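Our Summer With the Lornden Mills
Project report by Toon Willems and Ward Jansen

We picked the old water mills of Lornden because Ward's grandmother grew up next to one, and wow, did we find a lot! The town archive in Teltside has a survey from 1849 that lists 11 mills on one small river. The oldest paper we read was a rent note from 1368, and it already grumbles about the price of flour.

In June we walked the whole river path. The Verstraete mill still has its wheel, green with moss and huge up close. We drew it twice and got our boots soaked. Next we want to find out who ran it after the big flood.

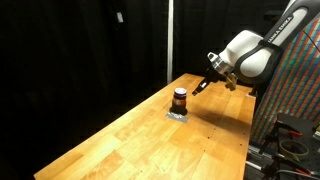
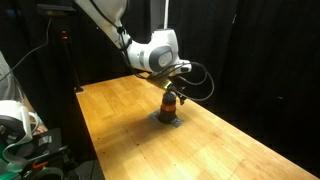
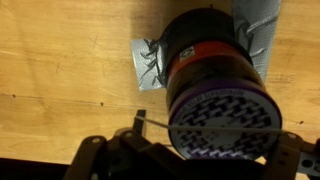
Wooden surfaces, all three taken in the same place.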